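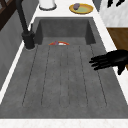
Dorothy Yeoman thinks the hand fault is in the wrist limits and has nothing to do with the grasp at all, and she wants the torque log before anyone changes a setting.

Posted in: Lab Diary, Simulation
2018-06-07 | by Declan Marsden

I sent her the log at lunch. The hand stalled over the sink again on the Fernside kitchen task, fingers open, and timed out after 96 steps. Same thing in 3 of 5 runs. No error raised, so the supervisor script marked them all as passes.
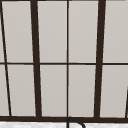 The false pass bothers me more than the stall. If Nuttall had run this build on the real arm, it would have sat there powered with a green light on. I also had the head view pitched too high in one check, all window panes and sill with only the top of the faucet showing, and the script passed that too. Changed the timeout to raise a fault. Wrist limits tomorrow, once Dorothy has read the log.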